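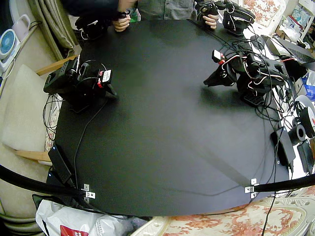

The two-arm table, with a handheld controller in each hand

Tadeo Robot Arm Club: Frequently Asked Questions

Do I need to know how to code?

No! Plenty of members show up never having typed a line of code. You'll start by driving the arms by hand and building simple tasks, and the Python comes in bit by bit after that. If you already code, great, we'll put you on the motion scripts right away (we always have a backlog).

Who can join?

Anyone enrolled in grades 9 through 12, plus first-year students at the college next door. We have 46 members this year and there's still space in both sections.

What do we do in a normal meeting?

We meet at 4:15 in Room 148. The first few minutes are for announcements, then we split up. One group drives, one group works on code, and one group fixes whatever broke last time, usually a servo horn or a cable that got pulled. Everybody rotates, so you won't be stuck on cables all semester. Cable days are pretty fun anyway, and you learn how the whole arm goes together.

Why two arms?

Two arms can do so much more than one! One can hold a cup steady while the other drops something in it. Folding a towel, passing a block across, opening a jar: those are all two-arm jobs, and they're a lot harder than they sound. Your first handoff will probably end with the block on the floor. Everyone's did.

How hard is it to drive with the controllers?

The first ten minutes feel strange, and then it clicks. Start with one arm. Move slowly, keep your elbows in, and tell people when you're about to move. Once you can set a block down on a tape mark without knocking it over, add the second arm.

Are there safety rules?

Yes, and they're short. Hair tied back, no dangling sleeves or lanyards, and no reaching between the arms while the servos are powered. Learn where the power plug is before you touch a controller. If someone yells "stop," you stop and ask later.

What is the Testix Challenge?

It's our big event in April. Teams get 12 minutes to finish as many tabletop tasks as they can with a pair of arms. Last year our team, Ojala, scored 403 points and beat our old best by a mile. This year we're sending Ojala again along with a new rookie team, Cesetti, and the rookie team still needs drivers.

Does it cost anything?

There are no dues. If you go to Testix you'll pay for your own lunch.

Can I take parts home?

Small stuff like brackets and spare servos, yes, if you write it on the sign-out sheet. The arms stay in the room.

What if I miss a meeting?

Just come to the next one. Notes go in the shared folder, and your section partner can catch you up.

Who do I talk to?

Lamisi Mahama, our club advisor, is in Room 148 at lunch most days. Stop by and ask her for a turn on the arms, she loves that.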